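Evening, feet up, tea going cold next to me

So I finally did it, I walked the whole canal path from Lormont out to Braltville and back, and my knees would like a word with whoever's idea that was (mine). I've been saying I'd do it since January. Yetunde Briggs came along for the first half and then took the bus home from the lock because she had a dentist appointment, which I'm choosing to believe.

We left at 7 in the morning and it was gorgeous out! Cold enough for gloves, but bright, with that low mist sitting on the water. There was a heron by the second bridge that let us get so close I could see its eye. Yetunde wanted to whisper the whole way past it and then she sneezed. Goodbye heron.

The stretch after the old mill is in bad shape, though. Mud up to the ankle in places, and somebody has parked a skip right across the towpath so you have to squeeze around on the water side. I wore the wrong boots. I knew they were the wrong boots when I put them on, and I still put them on.

Got to Braltville a bit before noon and went straight to the bakery on the hill, Niazi, the one with the green door. I'd been thinking about their onion rolls for two miles. They were out of onion rolls. I had a cheese thing instead and it was fine, and a coffee that was a lot better than fine, and I sat there until my socks had more or less dried on the radiator pipe. The girl behind the counter was very nice about the socks.

The way back was slower. My step counter said 1,030 when I stopped to fix my laces the first time, and I'd only just left the bakery, so that tells you how my feet were doing by then. I talked to myself a fair bit. Sorted out what to say to my sister about the summer, and decided to stop being mad about the fence. 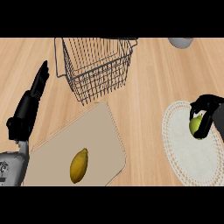
And I'm going to do it again in spring, I think, with proper boots and a bigger lunch. Maybe one way only, with the bus home, the way Yetunde does it. She texted at dinnertime to say no cavities and did I see the heron again. I did not. I saw two ducks having an argument and a man asleep on a bench with a newspaper over his face.

Bath next, then bed. Must remember to stuff the boots with paper before I go up.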